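Clillport repair café gets its room back

I had a lovely bit of news from Clillport this morning. The repair café is back in the old reading room on Markberg Street from June, after nine months squeezed into the church porch (I went in February and couldn't feel my feet by the end).

Jummai Tamuno, who runs the bookings, tells me 41 people came to the last session, mostly with lamps and toasters, plus one very sad accordion. The new room has proper heating, a sink and space for 90, so no more queueing out past the bike racks!

The council has put in £400 towards tools and tea. "We'll be spending most of it on fuses and biscuits," says Jummai, and I believe her.

We use cookies to remember your settings. Accept all | Manage

Sewing stays on the left as you go in, and Nnamdi Tijani is back on bikes. Computers get a table of their own this time, with Ghazala Baloch in charge. Bring your charger, and please, please back up your photos before you come.
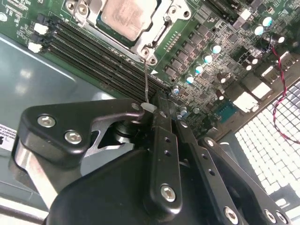 Getting there

Doors open at 10am and last repairs go in at 1pm. The Bramwell bus stops right outside, or you can park behind the library if you're lugging something heavy. It's free, though there's a tin by the kettle. I'm taking my radio, which has been stuck on the same station since Christmas.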